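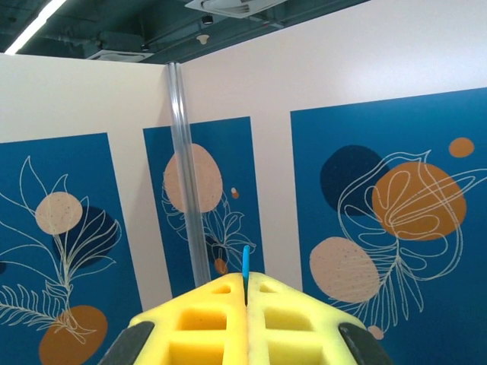 Chapter 12
Cellular Foams: Structure and Response to Load

12.1 Scope of the chapter

A foam is a solid in which a large share of the volume is taken up by gas. The solid part forms the walls or struts of small compartments, called cells, and the way those cells are joined decides most of what the foam does under load. This chapter deals with soft polymer foams of the kind used in seating, packing and seals. Rigid foams are treated in Chapter 13, and metal foams are left out altogether.

Readers should already be familiar with stress, strain and Young's modulus (Chapter 2) and with the bending of slender beams (Chapter 5). The results for beams are used without proof in Section 12.4.

12.2 Terms

Relative density. The density of the foam divided by the density of the solid from which it is made. It has no units. Most cushioning foams have a relative density well below 0.1.

Open cell. A cell whose faces are missing, so that only the struts remain. Gas and liquid can pass from one cell to the next.

Closed cell. A cell sealed off from its neighbours by thin walls. The gas inside is trapped and adds to the stiffness when the foam is squeezed.

Moulded recess. A hollow formed in the surface of a part by the shape of the mould. A recess is not a cell in the sense used here, although it may be called one in trade catalogues. Recesses are usually many times larger than the cells of the foam around them and must be dealt with as part of the shape of the component.

Compression set. The thickness lost after a sample has been held squashed for a stated time and then released, given as a percentage of the starting thickness. Some standards divide by the amount of squash instead. The two figures differ and must not be compared.

12.3 The three regions of the compression curve

When a block of soft foam is pressed between flat plates, the plot of stress against strain falls into three regions.

In the first, the struts bend slightly and the curve is close to a straight line. For most soft foams this region ends at a strain of about 0.05.

In the second, the struts buckle. Strain rises a great deal for a small rise in stress, and the curve is nearly flat. This part is known as the plateau. A cushion is normally chosen so that its working load falls here.

In the third, opposite sides of the cells meet and the foam begins to act like the solid. The curve climbs steeply. The change is called densification.

Surface recesses alter the early part of the curve. The ribs between them carry the load first and may lean or fold before the bulk of the foam has taken up much strain. A straight-line fit through the first few readings will then give a modulus that belongs to the ribs. Semple's method, set out in Section 12.6, corrects for this by testing a plain block cut from the same batch.

12.4 Stiffness and relative density

For an open-cell foam the modulus E* is related to that of the solid, Es, by

E* / Es = C (ρ* / ρs)²

where ρ* and ρs are the densities of the foam and the solid, and C is a constant close to 1. The square arises from the bending of the struts. Halving the relative density therefore cuts the stiffness to a quarter.

Worked case. A Gostano seat block has a relative density of 0.049. The solid polymer has a modulus of 24 MPa. Taking C as 1, the modulus of the foam is 24 × 0.0024, or 0.058 MPa. The value measured on a plain block was 0.061 MPa.

The closed-cell case needs two further terms, one for stretching of the cell walls and one for the pressure of the trapped gas. Both are derived in Section 12.5.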